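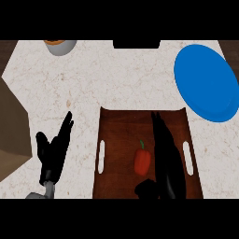
Skip the simulator and get straight to the hardware, a reader wrote under my last post, you learn more from one stripped screw than from a week of pretend vegetables. I laughed, and I do see the point, but after a spring with the Prikska two-arm kit and the Farnora kitchen pack I'd argue the other way.

Print | E-mail this page

May
By the Wuvwood bench pages

Prikska two-arm kit with the Farnora kitchen pack: a builder's review

For anyone new to these pages, Wuvwood is a shared workshop with a good drill press, bad heating and one long bench by the window that I've been hogging. My plan is a pair of small arms that can move food around a counter at home. Prikska sells the metal parts, the motors and the wiring, and you print the rest yourself. Farnora is the software side: you load your arms into a make-believe kitchen on the computer and drive them there first. The pack cost me $115, and I bought it before I'd finished sorting the bolts.

I'm so glad I did! The kitchen I keep going back to has a white marble counter with a wooden serving tray on it, a big blue plate off to the right and a gray cup over on the left, and the job I set myself is to get the red pepper from the tray onto the plate. It sounds like nothing. You have two black grippers to think about, one of them free over the bare marble and the other down beside the pepper, and the first thing you find out is how much of the tray your own gripper hides from you when the view is from above. I'd drawn my camera mount on paper weeks earlier, very pleased with it, and I threw the drawing away that same evening.

Setting up

Installing took longer than it should. The instructions assume you already have the arm files in the right folder and then mention the folder two pages later. Once that was sorted, the import was quick. My left arm came in with its wrist turned backward (my mistake, I'd swapped two joints in the settings) and it was lovely to fix that with a few clicks. On the bench it would have meant pulling a cable back out through the forearm, and I've done that once and don't care to do it again.

The pack comes with nine kitchens. I've spent real time in three of them, so take the rest of this with that in mind.

What I like

Reach is the big one. You can park an arm's base anywhere you like along the near side of the counter and see what it can get to. I slid my right arm back and forth until the tray and the plate were both comfortable, wrote the distance on a scrap of plywood, and drilled the real bench to match. It was the easiest decision in the whole build.

The grippers behave well too. Come at the pepper too low and the finger meets the tray. Come at it from a bad angle and the thing scoots off, and you swear at a vegetable that doesn't exist. The tray has oval handle slots at its sides, and I've had a great time trying to hook a finger through one and drag the tray closer. I have no use for this. I've spent whole evenings on it – no regrets.

And the practice carries over, at least for the person driving. By the time the real right arm was bolted down I already had the habit of opening the gripper early and coming in slowly, and my first hour with it was calm. I can't say the same for the glue-up on the base plate, but that's a different post.

What I don't

Friction is a guess. My printed fingertips are slicker than whatever Farnora uses, and a grasp that holds all day on screen can let go on the bench. There is a slider for this, buried under a heading called Materials, and moving it helps. I'd still like a short guide to measuring your own fingertips.

Saving is clumsy. It keeps the counter layout and the arm positions in separate files, and if you rename one the other can't find it. I lost a nice arrangement that way.

It also runs hot on my old laptop. With both arms loaded and the shadows on, the fan sounds like the shop vac. Turning the shadows off cures it and I don't miss them much.

The hardware, briefly

Prikska's metal parts are very good, clean edges, holes where they should be. The print list is long: 72 pieces for the pair, if you include the cable clips, and you should, the clips are worth having. I used Pawłowska filament for nearly everything and it printed well apart from the knuckle covers, which wanted a slower speed. Assembly of the first arm took me five evenings. The second is still in a crate under the bench, so for now the left side of my kitchen exists only in Farnora.

Would I buy them both again? Yes, and in the same order, software first, while the printer is busy. If you've got the pack and found a decent value for that friction slider with printed fingertips, please write in, I'd love to try it before I start on arm number two.

Contact the bench pages | © Wuvwood | Back to top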